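Opinion
By Cúc Huỳnh
April
164 shares | 22 comments

When I moved to Wesham, my neighbor gave me a bag of plums from her tree. In the town where I grew up, you cannot return an empty bag, so I brought it back the next morning with six eggs. She looked worried. She thought she had started a debt.

I have thought about this for a long time. People here are generous, but they like a gift to be finished when it is given. For my mother a gift was never finished. The plate went over the fence with rice cakes and came back with beans, and this went on for years – I believe it was the real conversation between the two houses.

We use cookies to improve your experience. Accept | Manage settings

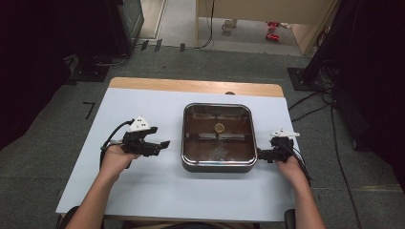 A small round thing on a steel tray.

My opinion is that the small gift works better than the big one. A big gift makes people calculate. One cookie, or three lemons, asks for very little, and you can answer it next week without going to a store. Last year our street collected money for a family after a fire, 622 dollars, and I was glad to give. But I still do not know the family. I know the woman with the plums.

Some readers will say they have no time for plates and bags. I understand this, I work too. Still, my neighbor came in winter with soup in my own egg box bag, the jar wrapped in a towel. I have not given back the towel yet. I am waiting until my lemon cake comes out right.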